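3.2 Lagerbedingungen und Nachreife

Die Nachreife klimakterischer Früchte im Einzelhandel wird maßgeblich durch Temperatur, Luftaustausch und mechanische Belastung bestimmt. Für die vorliegende Erhebung wurden in den Filialen Bramwell und Nisley insgesamt 200 Bananen über den Zeitraum Dezember erfasst. Die Früchte der ersten Gruppe lagerten in offenen Körben, die der zweiten in geschlossenen Kartons. Beide Gruppen stammten aus derselben Lieferung des Großhändlers Masoda und wurden bei Anlieferung nach Schalenfarbe eingestuft (vgl. Whitlock, Abschnitt 2).

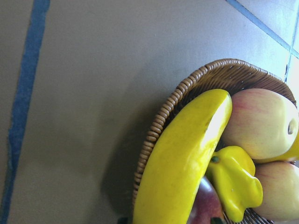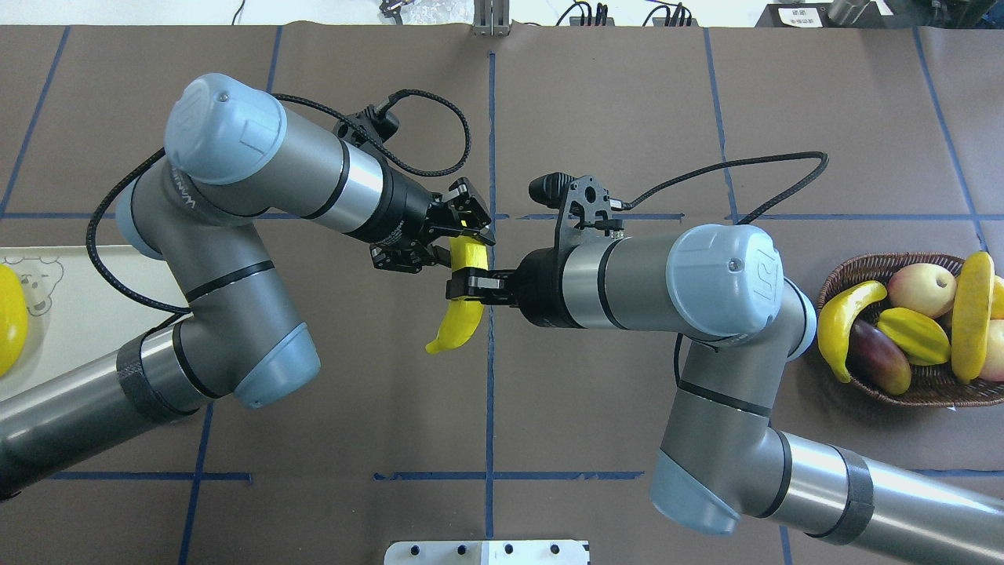 Abb. 3: Geflochtener Korb (oben); gelbe Banane (unten).

Als Kriterium der Verkaufsfähigkeit galt der Anteil brauner Schalenfläche. In der Korblagerung wurde der Grenzwert im Mittel nach rund 100 Stunden überschritten, in der Kartonlagerung deutlich früher. Die Abweichung wird auf die Anreicherung von Ethylen im geschlossenen Gebinde zurückgeführt. Druckstellen traten hingegen vorwiegend bei den Früchten in Körben auf, insbesondere in der untersten Lage. Eine Trennung nach Reifegrad bei der Anlieferung verringerte den Ausschuss in beiden Filialen. Der Einfluss der Luftfeuchte konnte mangels durchgehender Messreihen nicht gesondert ausgewertet werden; er bleibt der Folgeerhebung am Standort Javus vorbehalten.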